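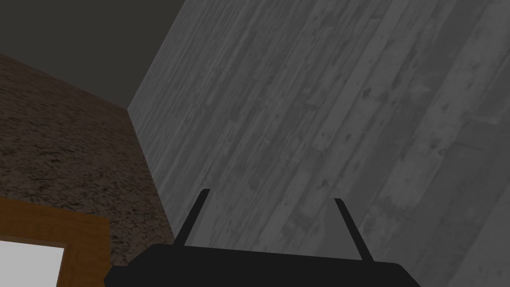 Larnel Robotics Club: Our Simulator Season

Hi everybody, and welcome to the club gallery! I'm Hauke Gerlach, I run the simulation side of things, and this was the year I finally talked the whole club into building practice rooms on the computer before letting anyone near a real arm.

The picture at the top is from inside one of those rooms, looking up past the gripper with both fingers open and nothing between them. The gray planks and the speckled brown wall are just textures, but I'm weirdly fond of them. I like how the knots and blotches came out on the boards.

How we got going

We started in July with a plain room and one gripper. Tiedemann is what we call our control script (long story, involves a train ride) and the first version was a mess. It treated every command as a suggestion. By the end of the month it could hold a pose, and we had cake.

Why the walls keep changing

One of our students, who would like to be known here only as Pestisitz, wrote the little tool that swaps the surfaces. Wood, stone, plaster, whatever's in the folder. We want the camera side of our project to cope with rooms it hasn't met before, so every practice run gets its own look. The plan was 1000 runs. Then somebody left it going overnight and we had 3000, and I had to go buy another drive.

The part with all the arguing

Wrist angles! If you tip the gripper far enough, all you get is wall and ceiling, and the club split right down the middle on whether to keep those runs. I was for keeping them. A gripper that's pointed the wrong way has to find its way back somehow, and it may as well practice. We kept them – though I did lose the argument about the lighting.

Coming up

Next is the Sosturgate meet, where we get 12 minutes at the table for setup and our demo together. We've been rehearsing with a kitchen timer and our best so far is one minute over, so there's some trimming to do. If you want to join, come by the computer lab at 4 p.m. and bring a laptop if you have one. Beginners are very welcome, and we do have snacks!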